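Why does metal go rusty?

Have you ever left your bike out in the rain and found little orange freckles on it a few days later? I have! My bell went so crunchy that it stopped ringing altogether, and I was very cross about it. So let's find out what rust is.

Rust starts with iron. Iron is a strong metal that people dig out of the ground as a sort of reddish rock, then heat until the metal comes out. Steel is mostly iron too, so it can go rusty in just the same way. To make rust you need iron, water and oxygen. Oxygen is a gas in the air — you're breathing some in right now. When all of them get together, the iron and the oxygen join up and turn into something new, and that something is the crumbly orangey-brown stuff we call rust.

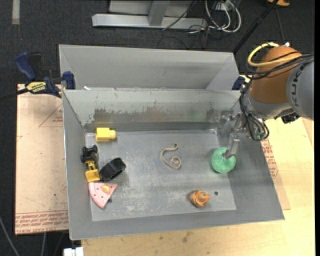 Anil Kandasamy

Rust doesn't hold on very tightly. It flakes away in bits, and then there's fresh iron underneath, and off it goes again. Leave a nail in a puddle for long enough and it might crumble to pieces!

Salt makes it happen faster. I grew up in Stuledley, right by the sea, and our garden gate had to be painted every October or it would be brown by spring. Paint works like a raincoat for metal. Oil does a similar job, so a drop on your bike chain is a good idea (ask a grown-up to help, it gets everywhere).

Do all metals rust? No! Gold doesn't, and neither does aluminium, the stuff in kitchen foil. Copper goes green after many years outdoors, but we don't call that rust. Only iron and steel get to use the word.

Want to try it? Find two jam jars and two plain iron nails. Put one nail in a dry jar with the lid on. Put the other in a jar with a little salty water, so that half of it pokes out, and leave the lid off. Have a look every day for seven days and draw what you see. Mind the pointy ends, and wash your hands afterwards.

Next time I'll be telling you why bread goes mouldy — yuck!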